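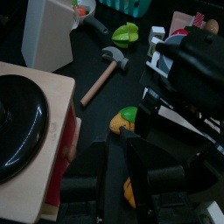
Section 4 covers machine finishing of dark and gloss-black panels with the Norkano dual-action polisher and Cladix finishing compound. Gloss level is judged by the edge of a reflected highlight. On a glossy black surface, such as the round burner plate on the wooden toy stove, the highlight along the lower rim reads as a thin curved white line. A finished panel should return a line of the same kind under the inspection lamp, with no halo or fine scratching beside it. A wide or milky line means that the panel needs further work under 4.5.

Home Manuals Spare Parts Pads and Compounds Dealers Contact

4.1 Before starting

Read Section 2 (Electrical Safety) and Section 3 (Washing and Decontamination). The panel must be washed, clayed and fully dry. Any contamination left on the clear coat will be picked up by the pad and carried across the work area.

Items required:

- Norkano polisher with standard backing plate
- Foam finishing pads, black, clean and dry
- Cladix finishing compound, 500 mL bottle
- Panel wipe and short-pile microfibre cloths
- Low-tack masking tape
- Inspection lamp
- Paint thickness gauge

CAUTION: Do not polish a panel that reads below the minimum film thickness given by the vehicle manufacturer. If no figure is available, refer the vehicle to a paint shop. Resprayed panels may read high and still have thin clear coat, as the gauge reports total film only.

4.2 Preparing the work area

1. Park the vehicle under cover and out of direct sun. Allow the bonnet and roof to cool fully if the vehicle has been driven.
2. Set the workshop to 22 °C where heating or cooling is fitted. Compound dries early on warm panels and is difficult to remove.
3. Mask rubber seals, badges, unpainted trim, washer jets and the edges of adjoining panels.
4. Run the power lead over the shoulder and clear of the panel. Coil any excess on the floor behind the operator.
5. Remove watches, rings and belts with exposed buckles.

NOTE: Textured plastic trim stains on contact with compound. If compound reaches the trim, wipe it off at once with panel wipe and a soft brush.

4.3 Fitting the pad

1. Switch the polisher off and unplug it.
2. Inspect the hook face of the backing plate. Replace the plate (part 107) if the hooks are flattened or the foam has begun to separate from the disc.
3. Centre the pad on the plate and press down evenly. An off-centre pad will vibrate and may lift at the edge.
4. Spin the pad by hand. It should turn freely without touching the shroud.
5. Draw a line across the back of the pad with a paint marker. The line shows whether the pad is rotating under load.
6. Plug the machine in. Check that the switch is off before doing so.

4.4 First pass

1. Apply four pea-sized drops of compound to the face of the pad. For a new pad, first spread a thin film over the whole face with a gloved finger.
2. Place the pad flat on the panel with the machine off and dab it across the section to be polished. Keep each section no larger than can be reached without moving the feet.
3. Set the speed dial to 1 and start the machine. Spread the compound over the section in a single quick pass.
4. Increase the dial until the display reads 3,000 oscillations per minute.
5. Work in straight, overlapping lines, left to right and then front to back. Each line should cover half of the line before it. Use the weight of the machine plus light hand pressure.
6. Watch the marker line. If the pad stops rotating, reduce pressure or flatten the angle of the machine.
7. Stop when the compound film turns clear. Switch off before lifting the pad from the panel.
8. Remove residue with a clean microfibre cloth, then wipe the section with panel wipe.

CAUTION: Do not hold the machine still on swage lines or panel edges. Clear coat is thinnest at these points and can be cut through in a few seconds.

WARNING: Never lift or change a pad with the machine connected to power.

4.5 Inspection and correction

Switch off the overhead lights where possible. Hold the inspection lamp at arm's length and move it slowly across the section. Look at the edge of the highlight, then at the paint on either side of it.

Haze, even across the section: pad too firm, or compound worked too briefly. Fit a fresh finishing pad and repeat 4.4 with less pressure.

Fine curved scratches: contamination on the pad or cloth. Discard the cloth, wash the pad and clay the section again before repeating.

Dry powder during polishing: panel too warm or too much compound. Clean the pad with a pad brush and reduce to three drops.

Isolated deep scratches: outside the scope of finishing work. See Section 5 (Cutting Compounds).

Gloss black pillar trims are softer than most body paint. Test on a small area near the lower edge and use the spot pad. Trims with a film or wrap finish must not be machine polished.

4.6 After use

1. Unplug the polisher and remove the pad by peeling from one edge.
2. Wash pads in warm water with Cladix pad cleaner. Squeeze, do not wring. Air dry with the foam face down.
3. Wipe the housing with a damp cloth. Blow out the motor vents with low-pressure air.
4. Remove all masking tape on the same day. Tape left on overnight may leave adhesive on seals.
5. Wait for the panel to be free of solvent before applying a sealant. Refer to the sealant label for the waiting period.

NOTE: Pads used with cutting compound must not be reused for finishing, even after washing. Store them in separate marked bags.

Revision, August: step 4.3.5 added and part number for backing plate corrected. Text by I-hsuan Pan. Technical check by Chelsea Goodall, Pevstead workshop.

Next: Section 5, Cutting Compounds

Share 22 Comments 3

Norkano Surface Care, Pevstead | Contact us | Warranty | Copyright Norkano, all rights reserved | Back to top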